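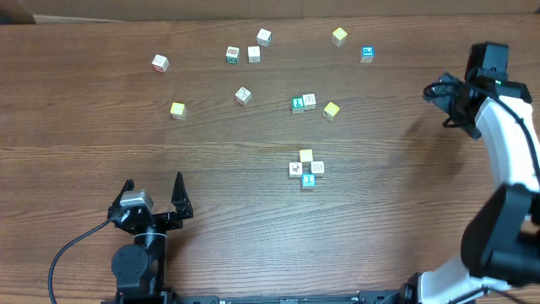 Picture Blocks: What They Are and How to Look After Them

A guide for young visitors from the Premness Museum of Play
Text by Nidia Echeverri

What is a picture block?

A picture block is a small piece of wood, shaped like a cube, with something printed on it. It may be a letter, a number or a drawing. A cube has six sides, which are called faces, and every face is a flat square. Because all the faces are the same size, a cube can rest on any one of them. A ball cannot do this, and that is why towers are not built from balls.

The blocks in the Zallummont Room may be handled by visitors aged five and over. Younger children are welcome if an adult sits with them.

Letters, numbers and drawings
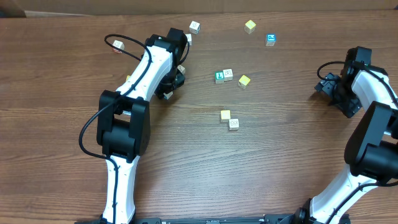 Wooden blocks have been used to teach reading for a very long time. A child could hold a letter, turn it over and put it beside another letter to begin a word. Blocks do not need much room, and a tabletop like this one, with small wooden blocks spread across it, gives enough space for a game. When the blocks are spread out, it is easier to see which faces are showing. When they are heaped in a pile, many of the faces are hidden.

Some blocks have a bright colour on one face. Colour is useful for sorting. You might put all the yellow faces together first, and then look for the blue ones. After that, you could sort the same blocks again by their drawings. A block can belong to one group the first time and to a different group the second time.

Looking at wood

Wood comes from the trunks and branches of trees. A tree grows a new layer each year, and when the trunk is cut into boards the layers appear as lines. These lines are called the grain.
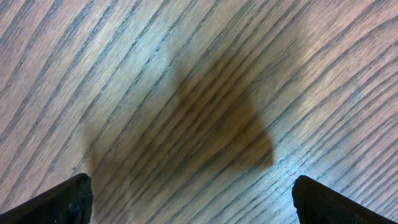
Grain may be straight or it may curve. Dark lines and pale lines often lie side by side. Tiny holes, called pores, once helped to carry water through the tree. Rafail Gkikas, who repairs toys for the museum, asks children to follow one line of grain with a fingertip and find out how far it goes.

How to use the blocks

1. Wash and dry your hands.

2. Take the blocks out of the box one at a time and place them on the table. Please do not tip the box.

3. Choose a way of sorting, such as by colour, by letter or by drawing.
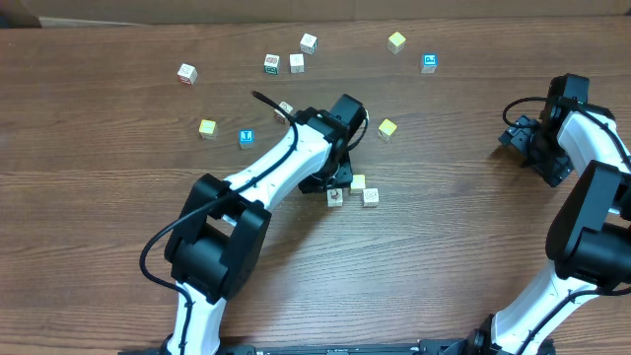

4. Sort the blocks into groups, leaving a space between one group and the next.

5. Put every block back in the box and close the lid.

Blocks must not be put in water. Wet wood swells, and the printing may come off.

Last reviewed 7 May 2023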